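The Ferry to Skammont

My aunt left me her half of a boat, and the other half belonged to a man she hadn't spoken to since before I could drive. That's how the lawyer put it to me on the phone, very cheerful, like I'd won a raffle. I was standing in line at the pharmacy in Stotport with a bag of cough drops and I said, "Which half?" and he didn't laugh, so I guess he gets that a lot, or else he never does.

I should say that I don't know boats. I get sick on docks. My aunt knew it too, because she once watched me turn green in a paddle boat shaped like a swan, on a pond you could wade across. But she had no kids and I was the one who called on her birthday, so I got the half boat, her winter coats, and a key to a storage unit with nothing in it except a lawn chair (a nice one, I still have it).

The boat was up at Skammont, at the end of the lake, eight hours if you take the bus and change in Lemulmont. I took the bus. I'd just quit the tile showroom and I had the time, and to tell you the truth I wanted to see this man. In my family he was only ever "him up there." My mother would lower her voice for it. When I was little I figured he'd killed somebody.

The bus out of Lemulmont was nearly empty and the heater was stuck on, in summer, so everybody on it had their shoes off by the second stop. A woman across from me was eating cherries and putting the pits in her sandal. I thought about what I'd say to him. I had a whole speech. It had the word "amicable" in it, which I've never said out loud in my life, and I practiced it against the window until the cherry woman asked me if I was all right.

Well, he met the bus! I hadn't told him which one. There's only one a day, so it wasn't exactly magic, but I'd pictured myself marching up to a door, and instead there was this little old guy in a clean shirt holding an umbrella over nothing, no rain at all, and he said, "You've got her chin," and took my bag.

We walked down to the water. He didn't say one thing the whole way, and I forgot my speech. The boat was tied up behind the Vlachopoulos grocery, and it was so much smaller than I'd been imagining. I'd been thinking cabin, curtains, maybe a brass bell. It was an open boat with a motor and a bench down each side, painted green over some other green.

"That's the ferry," he said.

"The ferry to where?"

He pointed. Across the narrow part of the lake there was another dock, and a road going up into trees. You could have hit it with a decent golf ball. He told me the two of them had bought the boat together when the bridge washed out, my aunt and him, and they ran people back and forth for 22 summers, a coin each way, dogs free. Then the county built the new bridge and the ferry was finished, and so were they. He said it in that order. I waited for more and he went into the grocery and came out with two orange sodas.

So that was the great crime. I drank my soda. I was kind of let down, if you want to know, after all those years of my mother's voice dropping.

I stayed at his place that night, in a room with a sewing machine and a bed that sloped. He made eggs. He asked about her coats, if she still had the blue one, and I said I had it now, and he nodded at his plate for a long time. Then he asked me what I did for a living and I told him grout, mostly, and we talked about grout until past ten. He had real opinions about grout. He'd redone his own bathroom twice and was thinking of going in again.

In the morning he handed me a ledger. It was one of those long green account books and it was my aunt's writing, front to back, that slanty hand from the birthday cards. Every day they ran. How many across, how many back, what the weather did. And next to some of the days, in the margin, a little x. I asked him what the x was and he got up to see about the coffee.

I read it on the step. It took me most of the day. There were 228 of them. I'm not a counter by nature but I had nothing else to do, and it started to feel like if I got the number I'd get the answer. The x's didn't go with the money. They didn't go with the weather either, there were x's on beautiful days and x's on days it had poured. One February had an x all by itself, with no passengers, no ferry, ice on the lake probably, just the date and the x. I took the book in to him and put my finger on that one.

"Those are the days we fought," he said.

"In February?"

"I called her up to do it. I missed it."

I laughed and then I saw he hadn't meant it as a joke, or not all the way. He said she never wrote down what the fights were about, and he couldn't have told you one of them now except the last. The last was about the boat. She wanted to sell and move to Stotport and get a place with a furnace, the both of them. He wanted to keep running it. "With the bridge there?" I said. He said yes, with the bridge there. He said somebody might want to go slow.

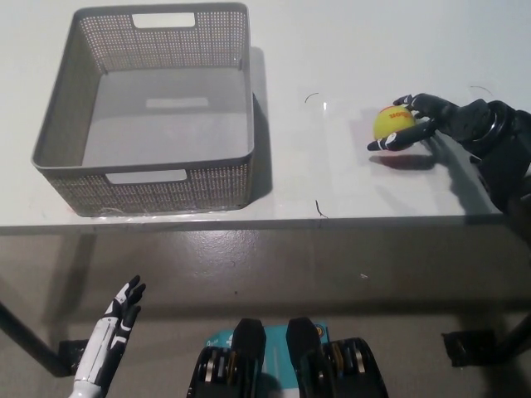 I've been trying to write up the inventory for the lawyer, which is the reason I started putting any of this down. He wants both halves valued, and everything that goes with them, and a signature from each of us. So I've got it all over my kitchen now, what the old man sent home with me: the ledger, the rope, the coin box, a horn that honks like a goose with a cold. The small stuff I dumped in a gray plastic basket, one of those with the mesh sides and a handle cut in each end, and I carried it up three flights with the horn going off every time my knee hit it. My neighbor opened her door to see what was dying. Anyway I've gotten as far as "rope, one" and I keep stopping.

Because what's it worth? The motor's older than me. He told me a man offered 30 dollars for the whole thing once, to plant flowers in, and he chased the man up the road. I can't put that in a column.

What I did before I left is I went across with him. I wasn't going to. I told him about the swan boat, and he said we'd hug the rope, meaning there's an old guide rope along the reeds for part of the way, and I could hold on to it if I wanted. So I held on to it. He ran the motor so low I could hear the kids yelling on the bridge. They were yelling at us! Where are you going, they wanted to know, and he lifted his hat to them and didn't answer, and I could tell he'd been asked that same thing by kids on that bridge every summer since it went up.

I didn't get sick. I kept waiting to. We bumped the far dock and he cut the motor and we just sat there, the two owners, looking at a road neither of us was going to walk up. There was a bench on the dock with most of its paint gone, and he told me that was where she used to wait when she was mad at him. She'd ride over with a load of passengers, get off with them, and refuse to get back on. He'd go back alone, and then he'd have to come get her. Sometimes he went over two or three times in one evening before she'd step down into the boat.

"Did you charge her?" I said.

"Every time," he said. "She wouldn't ride free. She wasn't a dog."

He asked if I wanted to steer on the way home. I said no way, and then I did it anyhow, badly, and we went into the reeds, and he had to stand up and push us off with an oar. He was laughing so hard he had to sit down again before we were loose. There was mud on his clean shirt. I said I was sorry and he said what for.

On the bus I opened the ledger to the back, where the pages were blank, and I thought I'd better write the trip in, to keep the book straight. I didn't know her system all that well. I put July 2019, then two across, two back, clear, light wind. I had the pen over the margin a good while. We'd had words over the reeds, sort of. He'd called me a name I had to look up.

I put an x. I'll have to call him and tell him, and he'll say it wasn't a real one, and I'll say it was, and I guess we can go from there. The lawyer can have his list next week.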